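Desville council vote on the veterans drop-in centre

rovby_46: So the council wants to cut opening hours to 44 a month. Anyone going to the hearing in May?

Grey fabric in all three:

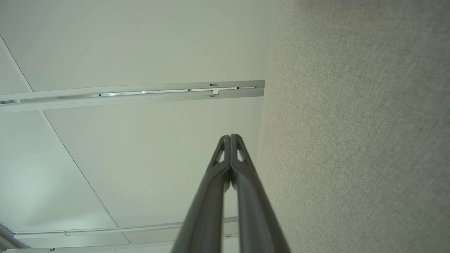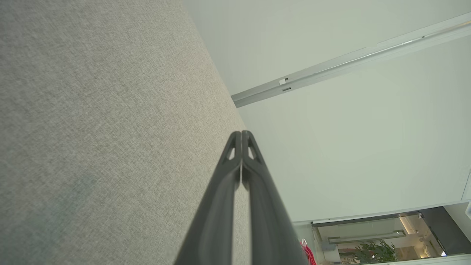
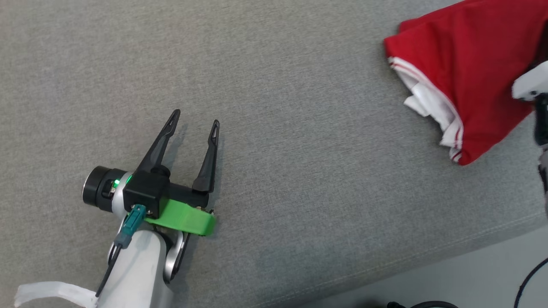
Replies

salminen: Going. My dad relies on it for his claims forms — the online ones are hopless.

h_heitmann: Disagree. 70 people signed the petition, hardly a crowd. Money's better spent on buses.

rovby_46: Buses to where, if its shut?

Comments

fesier: Cllr Fujimoto is voting against, she told my neighbour.

k_takeda: Heard she was undecided. Email her anyway.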